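예비비

수술 로봇을 사려면 먼저 기획예산팀의 엑셀 파일을 통과해야 한다.
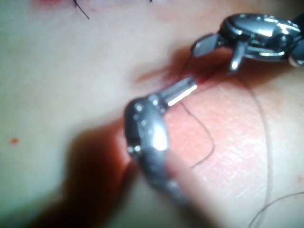 레벤트는 유지비를 총액에 넣지 않은 견적은 견적이 아니라 안부 인사라고 했다. 그러고는 내가 올린 기안을 책상 너머로 도로 밀었다. 표지에 붙인 제목은 '로봇 수술 장비 도입의 건'이었고, 레벤트의 연필은 벌써 '도입' 두 글자에 동그라미를 쳐 놓았다.

"도입이 구매예요, 임차예요?"

"그걸 정하자고 올린 기안인데요."

"그럼 '검토의 건'이네요."

나는 자리로 돌아와 제목을 고쳤다. 플릴로데일 병원에서 장비 담당으로 일하려면 명사를 바꾸는 데 자존심을 걸지 말아야 한다. 전임자는 '교체'와 '갱신'을 두고 한 달을 싸우다가 결국 본인이 교체되었다. 인사 공고에는 갱신이라고 나왔다.

외과에서 온 요청서는 한 장이었다. 봉합할 때 손목처럼 꺾이는 기구가 필요하고, 그 기구는 소모품이며, 되도록 빨리 달라고 적혀 있었다. 오카베 지하루 선생의 글씨는 획이 곧고 여백이 많았다. 예산란에는 숫자 대신 '적정하게'라고 쓰여 있었다. 나는 그 네 글자를 한참 들여다보았다. 우리 병원에서 적정이라는 말은 쓰는 사람이 복도 어느 쪽에 사느냐에 따라 값이 달라진다.

업체는 두 곳이 남았다. 플란딕스는 본체를 비싸게 팔고 기구를 싸게 준다고 했고, 후지모토는 본체를 거의 거저 주는 대신 기구를 꾸준히 사 달라고 했다. 프린터를 사 본 사람이라면 후자가 무슨 말인지 안다. 우리 과에는 프린터가 여러 대 있고, 토너는 없다.

플란딕스 영업 담당은 발표 자료를 138장 들고 왔다. 앞의 절반은 인류의 미래에 관한 내용이었다. 나는 가격이 몇 쪽에 나오느냐고 물었고, 그는 흐름이 있으니 따라와 달라고 했다. 흐름을 따라가 보니 가격은 맨 뒷장에 회색 글씨로 있었고, 부가세는 그보다 조금 더 연한 회색이었다.

"이 금액에 설치비가 들어 있습니까?"

"설치는 당연히 해 드립니다."

"당연히 해 주시는 건 알겠고요, 들어 있습니까?"

그는 노트북을 덮고 확인해 보겠다고 했다. 장비 구매에서 '확인해 보겠습니다'는 '아니요'의 존댓말이다.

후지모토 쪽은 발표 자료가 없었다. 대신 계약서를 가져왔는데 별첨이 8종이었다. 별첨 4에는 기구의 사용 횟수가 정해져 있었다. 정해진 횟수를 다 쓰면 기구가 멀쩡해 보여도 본체가 받아 주지 않는다고 했다. 나는 그 조항을 소리 내어 두 번 읽었다.

"그러니까 집게가 스스로 퇴직을 한다는 말씀이죠."

"안전을 위한 수명 관리입니다."

"퇴직한 집게는 어디로 갑니까?"

"회수해서 저희가 처리합니다. 별첨 7입니다."

별첨 7을 펴 보니 회수비는 우리 부담이었다. 나는 잠깐 우리 병원의 퇴직 절차와 비교해 보았는데, 집게 쪽이 송별회가 없는 것 말고는 나을 것도 못할 것도 없었다.

오후에 외과로 올라갔다. 오카베 선생은 컵라면이 익기를 기다리고 있었다. 내가 비교표를 내밀자 선생은 표를 뒤집어 뚜껑 위에 올려놓았다. 두께가 알맞았던 모양이다.

"어느 쪽이 봉합이 잘됩니까?" 내가 물었다.

"둘 다 돼요. 못하는 건 대개 사람이고."

"그럼 값싼 걸로 해도 되겠네요."

"그런 말은 안 했는데요."

선생은 젓가락으로 허공에 작은 매듭을 하나 지어 보였다. 기구 끝이 조직에 가까이 갔을 때 손이 얼마나 곧이곧대로 전해지는지, 실을 놓쳤을 때 다시 잡기가 얼마나 귀찮은지, 그런 건 표에 칸이 없다고 했다. 나는 칸을 만들 수 있다고 대답했다. 엑셀은 그런 데에 관대하다.

"칸 이름은 뭐라고 할까요?"

"귀찮음."

"점수로요?"

"금액으로요. 내가 귀찮으면 수술이 길어지고, 수술이 길어지면 그 방에 있는 사람 인건비가 다 올라가니까."

나는 그날 처음으로 외과 의사가 예산 이야기를 예산 말로 하는 것을 들었고, 감동을 숨기느라 비교표를 도로 가져오는 것을 잊었다. 표는 나중에 국물 자국을 달고 원내 우편으로 돌아왔다.

귀찮음을 금액으로 바꾸는 데는 사흘이 걸렸다. 교육 시간, 기구 교체 시간, 고장 났을 때 대체품이 오기까지의 시간을 한 줄씩 적고, 각 줄에 사람 수와 시급을 곱했다. 레벤트가 뒤에 서서 구경하다가 교육비는 누구 예산이냐고 물었다. 나는 교육팀이라고 했고, 교육팀에 전화했더니 외과라고 했고, 외과에 전화했더니 장비를 사는 쪽에서 내는 게 상식 아니냐고 했다. 장비를 사는 쪽은 나였다. 내 예산은 의자 바퀴를 갈면 끝난다.

"예비비에서 쓰면 되지 않습니까?"

내 말에 레벤트는 처음으로 연필을 내려놓았다. 예비비는 우리 병원에서 누구나 들어 본 적은 있지만 쓰인 것을 본 사람은 없는 돈이다. 지붕이 샜을 때도 예비비는 나오지 않았다. 지붕이 새는 것은 해마다 있는 일이라 예비라고 볼 수 없다는 이유였다.

"예비비는 예상하지 못한 일에 쓰는 거예요."

"교육비가 든다는 걸 예상 못 했습니다."

"방금 표에 적었잖아요."

나는 표에서 그 줄을 지웠다. 레벤트는 본 것을 안 본 것으로 할 수는 없다고 했다. 나는 줄을 되살렸고, 우리 둘은 한동안 커서가 깜박이는 것을 보았다.

십이월이 가까워지자 일이 빨라졌다. 올해 안에 쓰지 않은 돈은 내년에 필요 없는 돈으로 간주되기 때문에, 십이월의 병원은 일 년 중 가장 과감하다. 다른 과에서는 소파를 샀다. 영상의학과는 멀쩡한 벽을 다시 칠했다. 원장은 회의에서 로봇 건은 왜 이렇게 늦느냐고 물었고, 그동안 늦춘 사람들이 일제히 나를 보았다.

마지막 회의에는 두 업체가 차례로 들어왔다. 플란딕스는 발표 자료를 3장으로 줄여 왔는데, 인류의 미래는 첫 장에 그대로 남아 있었다. 후지모토는 별첨을 하나로 합쳤다. 합친 별첨은 예전 것을 모두 더한 것보다 두꺼웠다. 누군가 '통합'이라는 말을 오래 믿어 온 사람이 만든 것 같았다.

오카베 선생이 손을 들었다.

"밤에 기구가 고장 나면 누가 전화를 받아요?"

플란딕스는 상담 센터가 이십사 시간 열려 있다고 했다. 선생은 상담 센터가 아니라 누가 받느냐고 다시 물었다. 후지모토 담당자는 잠깐 천장을 보더니 제 번호입니다, 하고 말했다. 목소리에 체념이 있었다. 선생은 그 번호를 그 자리에서 손등에 적었고, 나는 그것을 회의록에 '기술 지원 체계 확인함'이라고 적었다.

표결은 없었다. 원장이 그럼 그렇게 합시다, 했고, 그렇게가 어떻게인지는 내가 알아서 기안해야 했다. 나는 후지모토에 구매 대신 임차, 기구는 실제 쓴 만큼 정산, 회수비는 업체 부담으로 고쳐 올렸다. 회수비 문구를 두고 메일이 192통 오갔다. 대부분은 참조에 누가 빠졌다는 내용이었다.

결재가 내려온 것은 저녁 여섯 시가 지나서였다. 레벤트가 출력본을 직접 들고 왔다. 임차료, 기구, 유지비, 다 통과였고 교육비만 연필로 밑줄이 그어져 있었다.

"이건요?"

"예비비."

나는 그의 얼굴을 살폈지만 농담하는 기색은 없었다. 어떻게 했느냐고 물으니, 예비비를 쓰자는 기안이 올라온 것 자체가 예상하지 못한 일로 인정되었다고 했다. 그는 외투를 입고 나갔다가 금세 다시 문을 열었다.

"그런데 그거, 수술실에 놓을 자리는 쟀어요?"

나는 확인해 보겠다고 했다.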